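Core banking system

A core banking system is the software a bank uses to keep its main records: customer accounts, balances, deposits, loans, interest and the daily postings that change them. Branch terminals, cash machines, card networks, websites and mobile apps all read from it or send transactions to it. The word "core" is sometimes explained as an abbreviation of "centralized online real-time exchange," but this reading was attached to the term after it was already in use.

Background

Before computers, each branch kept its own ledgers, and a customer could usually be served in full only at the branch that held the account. Banks began moving ledgers onto mainframe computers in the 1950s and 1960s. Early systems worked in batches. Transactions were collected during the day, sorted, and posted overnight, so a balance seen in the afternoon was normally the balance from the night before.

Many of these programs were written in COBOL or in assembly language. Some remain in service, often with layers of later software around them. Overnight batch runs also remain common, even at banks that show customers an up-to-date balance. In such cases the displayed figure comes from a separate record of the day's activity, which is matched against the ledger after close of business.

Main functions

The general ledger and the customer ledgers are usually kept in separate modules. The customer ledgers record activity on each account, and totals are passed to the general ledger at set times. A product module holds the rules for each type of account, such as how interest is worked out, when fees apply and how much may be withdrawn. In older systems these rules were often written directly into the program code, and adding a new savings account could take months of programming and testing.

Other modules handle loan schedules, standing payments, statements, tax reporting and customer identity records. Fraud checks and card authorization are generally done outside the core, though both depend on its balances. 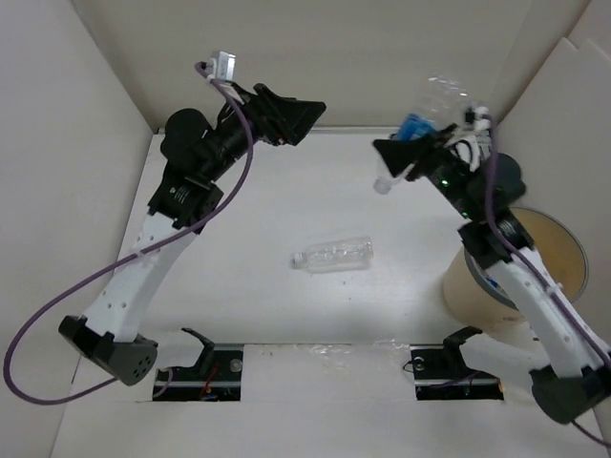

Replacement and migration

Replacing a core system is considered one of the riskier projects a bank can undertake. Three methods are in general use. In a single cutover, all accounts are moved at once, usually over a holiday weekend. In a phased migration, accounts are moved by product, branch or region, and the old and new systems run side by side for a period that may last years. In the third, the bank opens a new brand or subsidiary on the new system and moves existing customers to it later, or leaves them where they are.

Data conversion takes up much of the work. Old records may contain fields used for purposes other than the ones they were designed for — a second address line holding a branch code, for instance — and the people who set up such arrangements have often retired. The consultant Oksana Kuzmenko described 302 such fields in her review of the Sternlow savings ledger, of which 222 had no written documentation. The review recommended that the fields be traced through the overnight programs before any accounts were moved.

Sternlow chose a phased migration to a package called Orkeo. The project was led by Howard Bloxham and later by Gilmar Amaral, and it moved accounts in 4 stages, beginning with staff accounts. Old and new ledgers were compared each night, and differences had to be cleared before the next stage could start. The last stage was delayed until April by problems with the rounding of interest on joint accounts.

Hosting

Core systems were traditionally run in data centers owned by the bank. Smaller banks and credit unions have long used service bureaus, which run one system for many institutions. Cloud hosting is a more recent form of the same arrangement. Regulators in many countries require a bank to keep responsibility for its records wherever they are held, and to have a plan for moving them if the supplier fails.

Criticism

Some writers have questioned whether full replacement is worth its cost. Severyn Hutsuliak has argued that much of the benefit can be had by moving product rules out of the old system and leaving the ledger alone. Murdo MacAulay has taken the opposite view, pointing to the shrinking number of programmers who can maintain the older code. Both agree that published cost estimates are hard to compare, as banks differ on whether to include staff time and the expense of running two systems together.

See also

Batch processing
General ledger
Payment system
Service bureau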